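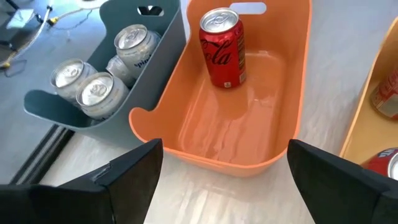
驻军地位协定终止以后，撤离期限从哪一天起算？

Genalyn Lumbao

在写一篇关于外国驻军撤离程序的课程论文，卡在一个技术问题上。

假设甲国与乙国签有驻军地位协定，终止条款只写“任何一方可书面通知终止，通知送达一年后失效”，没有单独规定部队须在何时离境。甲国在五月递交了通知。论文里用的设定是驻军3000人，分驻2个基地，另有承包商人员若干。

想弄清楚的是：
一、“失效”当天部队是否必须已经全部离境，还是从失效当天起才进入撤离阶段？
二、失效之后仍滞留的人员，刑事管辖权归谁？
三、承包商是否与军人同样处理？

查过几本教材，多数只讲协定的订立和管辖权划分，终止部分一笔带过。老师在周二的课上说“看文本”，可是文本里恰恰没写。

Halldóra Skov

先把两件事分开：驻留的法律依据，和驻留人员的法律地位。前者是接受国对外国部队在其领土上存在的同意，后者才是驻军地位协定通常规定的内容。很多这类协定本身并不授权驻军，授权来自另一份基地协定、防务合作协定或换文。所以第一步要确认，甲国终止的到底是哪一份文件。

如果终止的只是地位协定，而基地协定仍然有效，那么部队继续驻留本身未必违法，只是失去了协定给予的管辖豁免、免税、免签等待遇。如果两者是同一份文件，或者甲国同时撤回了同意，那么失效之日起继续驻留就没有依据。通知期一般理解为留给双方安排撤离的时间，撤离应当在通知期内完成。条文没有另设宽限期的，不宜推定存在宽限期。

不过要查有没有“存续条款”。常见的写法是：协定终止后，有关未决索赔、财产处置和在审案件的规定继续适用，直至处理完毕。有的文本还会写明，撤离期间人员地位不变。这类条款往往不在终止条款里，而在附件或议定记录里，容易漏看。

关于管辖权，要区分行为发生的时间。协定有效期内发生的行为，可以参照《维也纳条约法公约》第七十条第一款（乙）项：除条约另有规定或当事国另有协议外，条约终止不影响当事国在终止前经由实施条约而产生的任何权利、义务或法律情势。据此可以主张，有效期内已经形成的管辖分配不因终止而改变，但这是解释问题，有争议。失效之后发生的行为，原则上回到属地管辖，由接受国法院处理。派遣国通常会援引习惯法上对执行公务行为的豁免，这种豁免的范围各国实践不一，论文里最好写成“有争议”，不要当作定论。

承包商看定义条款。有的协定把承包商及其雇员列入“文职人员”，有的单列，有的完全不提。不提的，自始就受当地法律管辖，终止对他们在刑事管辖上没有影响，受影响的是签证和工作许可。

Jirayu Phetsri

我觉得不用这么复杂，通知期一到就得走，主权国家说了算。实际上最后都是政治谈判，文本怎么写差别不大。教材不讲，估计也是因为没什么可讲的。

Ivone Toledo

补充上面 Halldóra Skov 没有展开的两点，顺便说一下为什么不太同意 Jirayu Phetsri。政治谈判的结果通常也要落成文件，常见形式是一份撤离安排或者换文，里面会写分阶段的日期、基地移交顺序和设备清单。这份文件一旦生效，就构成双方之间的后续协议，终止条款留下的空白由它来填。论文如果只看原协定，结论会不完整。

第一点，起算日。“送达”和“发出”要区分。通知经外交途径递交的，以对方收到之日为准。双方对收到日期有分歧时，一般看照会回执。如果甲国是议会先通过决议、政府后来才递交照会，决议日期不能作为起算日，除非协定另有规定。

第二点，通知能否撤回。按照公约第六十八条，终止通知在发生效力之前可以随时撤销。也就是说这一年之内甲国可以收回通知，部队的地位在此期间完全不变。你的设定如果涉及甲国换届，这一条值得写一段。

另外，兵力数字和基地数量对法律分析没有影响，放在背景部分即可。

Genalyn Lumbao

谢谢。重新看了我用的样本文本，议定记录第2条里确实有存续条款，只覆盖索赔和财产，没有提在审案件。那么在审案件这部分，我就按第七十条写，并注明有争议。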